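Hand-held gripper comparison, bench 2: pre-session inspection
Site: Stasdale workshop
Date: 3 July 2021
Inspector: Arash Najafi
Units under comparison: Jallulau pair, Tidivberg pair
Task set: whiteboard drawing and wiping

Result codes: P = pass, C = pass with comment, F = fail, N = not applicable to this bench.

1. Bench and surroundings

1.1 Table stable, no rocking under hand load. P
1.2 Side rails tight at both ends. P
1.3 White top board flat, no lifted corners. C
Comment: faint grey smudges towards the right side. They do not affect the drawing task. Clean before the next wiping trial so that old marks are not scored as new ones.
1.4 Floor tape marks present and not peeling. P
1.5 Walking route to the rear of the bench clear. F
Comment: power strip and cables on the floor between the table and the back area, and a further tangle by the shelf unit. People pass through here during sessions. Route the leads along the wall or fit a cable cover. Recheck before the long run.

2. Grippers, unpowered

2.1 Jaw fingers free of cracks and burrs. P
2.2 Jaws open and close by hand without sticking. C
Comment: the left Tidivberg unit is stiffer than the right over the last part of its travel. Same finding as in February. Not a safety matter, but it will bias the comparison if the left hand does the fine work.
2.3 Top plate screws tight. P
2.4 Cable strain relief sound at the gripper end. P
2.5 Serial label readable and entered in the log. C
Comment: label on unit 401 worn. Replace.

3. Grippers, powered

3.1 Both units found by the Shehata controller at first start. P
3.2 Zero position agrees with closed jaws. P
3.3 Logging starts and stops for both hands together. P
3.4 Housing comfortable to hold after 16 trials. P
3.5 Cycle counter below the service limit of 2000. P

4. Operator and cable handling

4.1 Sleeves close at the wrist, nothing loose near the jaws. P
4.2 Cables long enough for full reach without pulling. C
Comment: checked with both grippers over the board. The right-hand cable needs most attention when that hand works at the top of the drawing area. Keep the slack to the operator's side.
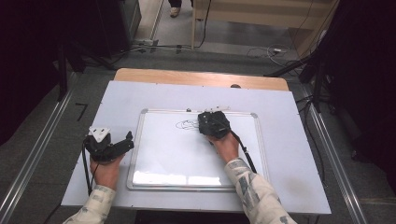 Item 4.2, right gripper over the upper middle of the whiteboard, left gripper held off it.

4.3 Free gripper kept clear of the drawing area while the other works. P
4.4 Operator can put both units down without looking away from the board. N

5. Task items

5.1 Whiteboard lies flat, frame corners intact. P
5.2 Lighting does not hide the marks. C
Comment: strong glare on the lower portion of the glossy surface. Move the lamp or restrict drawing to the upper part. Use the same setting for both makes.
5.3 Spare markers stored off the bench. P

Open actions: 1.5 before further use; 2.2, 2.5 and 5.2 before the scored comparison. Bench 2 is held until 1.5 is signed off.

Signed: A. Najafi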